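Visit to the Komdale Refill Depot
Report to members, July

A party from the Wakden Consumer Cooperative, led by Mohandas Nair, visited the Komdale depot to study how household cleaning products are sold by weight. The depot serves 400 member households and is open until 7 p.m.

Receiving and storage
Bulk stock arrives in drums and is held in a locked bay behind the sales floor. The manager, Ms. Mudaliar, explained that each drum is logged on arrival and again when it is first opened. Two staff members sign each entry.

Sales floor
Members weigh their containers at the door and pay for the contents at the counter. There are 40 product lines, of which laundry liquid is the strongest seller. Containers of any make are accepted, provided the cap closes firmly. Light surface scratches are no bar to reuse.

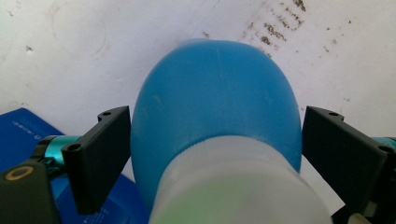
Points for follow-up
The cooperative will request the depot's price list and a copy of its drum log form. A return visit to the Trovano branch, where dry goods are also sold by weight, has been proposed for the fall.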